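Meesuk snack boxes: read me first
Last updated March 3, 2020

Hello, and thank you for looking in! Meesuk is our small collection of notes and photos on packing snacks into cardboard boxes, the kind you might put together for a cousin away at school. There are 128 entries so far (I had hoped for 200 by May, we'll see), each in its own folder with a short packing note.

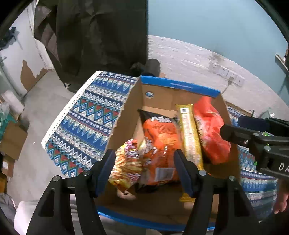
Tall bags go in standing up, and bars can lean wherever they like. I write down wrapper colors before brand names, as lettering gets lost in the creases and I would much sooner have "red-orange bag" than a bad guess at a name. Please do the same if you send in an entry.

Small packets get tucked between the big bags once those are settled.
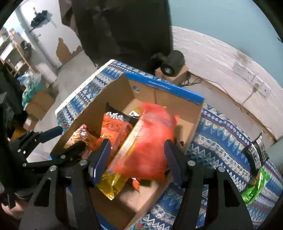 Mahfuz Amarasinghe wrote back that he'd put the small ones in first, "or they all end up in one corner," and asked for a column for packing order. It's coming in version 3.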